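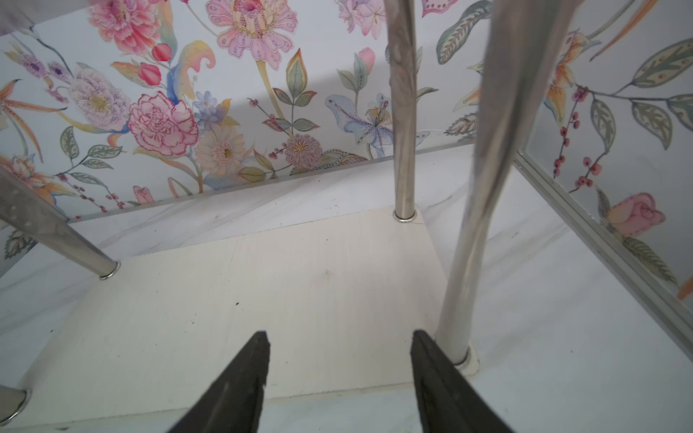 I came to Corinne Whitlock's spare bedroom expecting a garage. You hear "home robot builder" and you picture oil stains and a bench vise. Corinne's workshop has flowered wallpaper, peonies and lilies and all, and she likes it that way.

"I look at that wall for hours," she told me. "It had better be pretty."

I spent 3 days with her and the loose gang of builders who call their project Judik. The goal sounds modest: a gripper arm, put together at home, that can reach into a small rack and take something off a shelf without knocking the whole thing over. The rack they practice on is a cream-white wooden shelf with chrome posts, and those posts have humbled everybody in the group. They're shiny. They reflect whatever is nearby, so a camera riding along at the wrist gets a lot to puzzle over. Then there's the marble-patterned surface below and the glass panels nearby, which throw back bits of wallpaper just to keep things lively.

"My first month, it kept trying to go for a reflection of a rose," said Marwan Bataineh, who writes most of the code and laughs easily about it. "I was kind of proud of it. It had taste."

He and Corinne met through Sernden, a shared workshop across town where you pay by the month and label your leftovers. That's where the first version of the arm was bolted together last October, on a table Desmond Fitzsimmons was also using to fix a canoe seat. Desmond got curious, then got roped in. He makes the brackets now (he's on version 7 of one of them and will show you all the others if you let him — I let him).

The money side surprised me. All in, they've spent $2,000, split between them, and a big chunk of that went to motors they later swapped out. Corinne keeps the old ones in a cookie tin. I asked why and she said, "They might be sorry," and went back to her laptop.

On my last afternoon they let me drive. You get a little handheld controller, and you nudge the two black fingers toward the gap between the posts, and oh boy, do you hold your breath! I clipped a post on my first go. I clipped it on my second, too. By try number 15 I had the fingertips through the gap and was yelling like I'd landed a plane.

Marwan saved the run, yelling and all. The group goes over these attempts later, mostly to see where people slow down, and he thinks my long wobbly pause before the shelf could be useful. I'm choosing to take that as a compliment.

Next up is a softer fingertip, which Desmond is molding in his kitchen. Corinne has asked him to please use his own pans.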